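2020-08-21

Hang the mug up. That's my whole argument, and I've had it with three people this month, so I'm writing it down once and then I'm going to go make coffee.

The case against hooks, as I keep hearing it: fussy, looks like a diner, things swing around, just put the cup on the shelf like a normal person. Fine. But a shelf is a place where stuff lands. A hook holds one thing. I know which I'd trust with my morning.

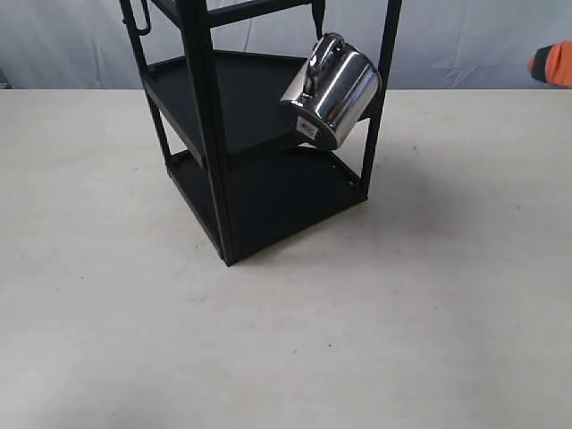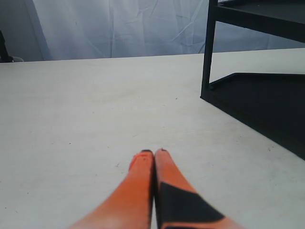
Anyway. I lived for years in a rental on the Isholm side of Cleveck with a kitchen you could cross in two steps. One strip of counter. On that counter, at any given time: mugs, a kettle, mail, a jar of pens for some reason, more mugs. I'd clear it at night and by breakfast it was full again. I blamed myself, mostly. Bought a tray to "organize" it. The tray filled up too.

What fixed it was getting the cups off the flat stuff. All of it. Flat surfaces are greedy, you leave one mug out and by dinner it has friends. Hanging things doesn't make you a tidier person, I'm still a slob, ask my car. It just makes the tidy spot as easy to reach as the messy one.

Now the metal mug question. People get weird about this. They'll hang the nice ceramic ones, the ones that actualy break, and shove the steel one in the back of a cabinet like camping gear. Backwards! Steel can take a knock. Bump it with your elbow, it rattles, life goes on. If you're nervous about hooks then start with the mug you can't kill. And open end down, or near enough, so dust isn't settling where your mouth goes.

Shelves: I'm not against them. Plates need shelves. I'm against full ones. A shelf rack with some bare tray showing is doing its job, and I wish people would stop looking at a bare bit of tray as wasted money. My old Nordin rack had 3 levels and I used every inch of it, stacked bowls in bowls, and then to get the bottom bowl I had to unload the lot. So I didn't. Ate cereal out of a saucepan for most of November. With half as many bowls I would of eaten like an adult.

Same with the table. Leave it bare. Wipe it, sure, it'll have crumbs and specks again an hour later, that's a table. Bare and a bit dusty beats spotless under a pile, every time, because you can put the groceries down.

Money, quickly. There's a whole-wall hanging system from Wunine, rails and baskets and little clips, and the one I priced came to roughly 3000 with fitting. For cups! I've seen the smaller version at 1000 and still think it's nuts. A plain rack with a hook on the side does it. If there's no hook, buy one. If it won't fit the post, bend it till it does, or take it back and get a different one.

Last thing, the "it looks messy" complaint. Does it? A cup hanging crooked off a rack looks like somebody drinks coffee there. I don't need my kitchen to look like no one's home. I had a friend's place in mind when I started this, all closed doors, everything white, and I opened four cabinets looking for a glass and then drank from the tap.

Ok. Coffee.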